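Lenstead Home Mesh review: three months with the two-pack

16/10/2021

Okay so you all know how I've been complaining about our internet for, what, two years now? The upstairs bedroom was a black hole, video calls froze every time somebody started a movie in the living room, and don't get me started on the back porch. Well, I finally caved and bought the Lenstead mesh kit, and I've been living with it since the middle of summer. A bunch of you asked for the full story after my last post, so grab a coffee, this one's long!

First, the price. I paid $239 for the two-pack, which is a main unit and one satellite. You can get a three-pack too but our place is 2850 square feet over two floors and the box claims two units will handle that. (They do, mostly. I'll get to the porch.) There was a cheaper kit from Ostunov on the same shelf and I stood there in the aisle for a silly amount of time going back and forth. What sold me on the Lenstead was the four network ports on the main unit, as the Ostunov only had one and I have a printer, a game console and a TV box that all like being plugged in.

Setup is done with an app, and the app is where I lost most of my first evening. You make an account, it sends you a code, you type the code in, and then it asks for your modem to be unplugged for two minutes. Fine. Except mine then sat on "Looking for your Lenstead" until I gave up and started over. Twice! The third time I turned off Bluetooth on my phone and turned it back on, and bam, it found the thing right away. After that it was 11 minutes from start to finish, including the satellite and a firmware update. So if you get stuck on that screen, try the Bluetooth thing before you call anybody.

The units themselves are kind of cute. They're short and rounded, matte white, with a little light on the front that you can dim or switch off completely in the app. I put the main one next to the modem in the den and the satellite on a shelf in the upstairs hall. The power cords are too short, in my opinion – I had to buy an extension for the hall one and it looks messy.

Now for the part you came for. Upstairs used to give me 6 or 7 megabits on a good day, and now I get 43 at the desk by the window, every single time I check. Our plan tops out higher than that, and standing right beside the main unit I do get pretty much the whole thing, but I'm not greedy. Calls don't freeze anymore. I did an entire afternoon of meetings from the bedroom and didn't have to say "sorry, can you repeat that" even once.

Laundry corner is another one. It's at the far end of the house behind two thick walls, and the signal there used to drop to nothing, so I never got to stream my shows while I was doing a load. Now I do! It's made wash day a lot less boring.

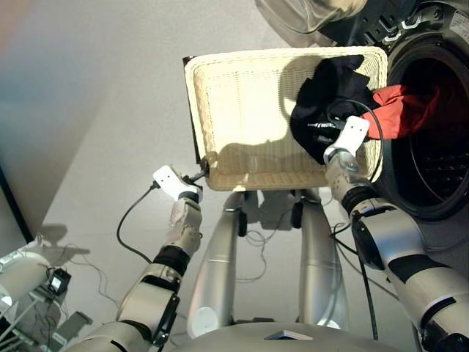
Photo credit: Uvgate

The porch is so-so. I get a signal out there, and music is fine, but video goes fuzzy after a while and I've had it drop altogether when it's raining hard. A third unit would probably fix it. I'm holding off to see if there's a sale in January.

Let's talk about the parental stuff, as I know a few of you are shopping for that reason. You can make a profile for each person, put their gadgets in it, and pause the whole profile with one tap. That's free. Bedtime schedules are free too. But the content filters and the weekly report are part of a paid plan called Lenstead Plus, and the app nags you about it. There's a banner at the top of the home screen that comes back every few days no matter how often you swipe it away, and I find that pretty cheeky after paying for the hardware. I did the free month and then canceled. The report was fun to look at but it didn't tell me much I didn't know.

Guest network is super easy, by the way. The app makes a square code you can show people and they just scan it. My in-laws were online before they had their shoes off.

Things I don't love: the short cords, the banner, and the fact that you can't change much without the app. There's a web page you can log in to from a laptop, but it only shows you the status and lets you restart. If you're the type who likes fiddling with channels and so on, you'll be annoyed. A reader wrote to me that the Penrose kit is much better for that, and I believe it, I just haven't tried one.

I've had to restart it once since I got it, after a power cut, when the satellite came back with an orange light and stayed that way. Unplugged it, plugged it back in, all good.

Would I buy it again? Yep! For a house our size and for people who want to plug it in and forget it, I'm giving it four out of five. The missing point is for that banner, and a little bit for the porch.

If you have the three-pack, leave me a comment and tell me where you put the third one. I'm especially curious if anybody has it near a back door or in a garage, and how it holds up in the cold.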